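Fixed Asset Lists: Your Questions

I'm Mei-kuen Chang and I run the asset list side of things at Grenatau, which mostly means I spend my days asking people what they bought and whether they still have it. The same questions come in every month, so I've put my answers in one place.

What is a fixed asset list, anyway?

It's a record of the bigger things your business owns and plans to keep using for more than a year. Each thing gets its own line: what it is, when you bought it, what you paid, where it lives, and how long you expect it to last. Your accountant uses it to work out depreciation, and your insurance agent will love you for it too.

Do I have to list everything?

Please don't! I once opened a client's file and found 1369 lines in it, staplers included. Pick a cutoff and write it down. Most of my clients use 2000 dollars per item, and anything cheaper goes straight to expenses in the year they buy it. Check your number with whoever prepares your taxes before you settle on it, and then stick to it.

What if I buy a lot of small things at once?

Good question, and one I get a lot from people fitting out an office or a rental. If you buy 17 chairs on one invoice, we look at the price of one chair first. Some owners like to group them as one asset, and that can be fine, but then you have to do it the same way next time. Tell me before you post it – it's much easier than moving it later.

Which program should I use?

I keep most of my lists in Gasby. The depreciation screen is ugly, but it does let you split one invoice over several assets. If you're coming over from Arkarik, export your list with the purchase dates included (the box is unchecked by default, and yes, it gets me too). A plain spreadsheet is also okay for a short list.

When do you need my list?

The end of April, if you'd like me to look at it before the summer pile-up. Chuang handles the late ones, and he's very nice about it, but you'll wait longer.

What goes in as the cost?

The price on the invoice plus what you paid to get the thing in place and working, so delivery and setup belong in there. Training your staff to use it doesn't, and neither does the extended warranty. Those I post separately.

Something broke and I threw it out. Now what?

Give me the date and anything you got for it, even if it was zero. Old items hang around on lists for years, quietly depreciating, and you may be paying insurance on them the whole time. I go through disposals with every client once a year.

How do I handle furniture and soft furnishings?

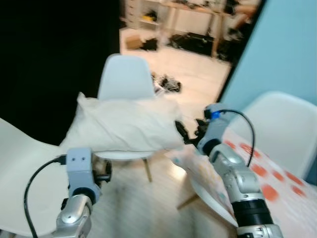
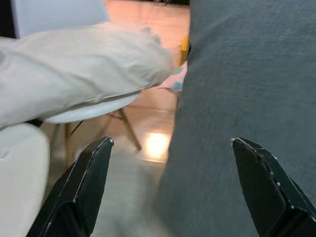
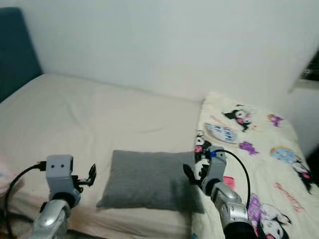
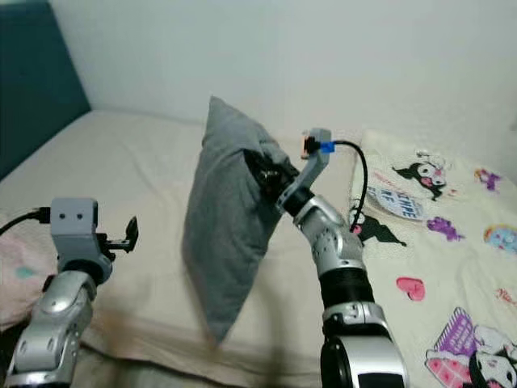
Furniture gets its own category on my lists, apart from equipment, and soft furnishings mostly never make it onto the list at all. I look at how long a thing will last and what it costs on its own. A gray throw pillow like the one in the last picture is a supply, so it goes to expenses and we all move on. The bed under it would get checked against your cutoff like anything else. Sheets are expenses too, however many sets you buy.

Can I send you photos instead of typing it all up?

Sure, as long as the invoices come along with them. Put no more than 3 items in one email, please, and name the room in the subject line.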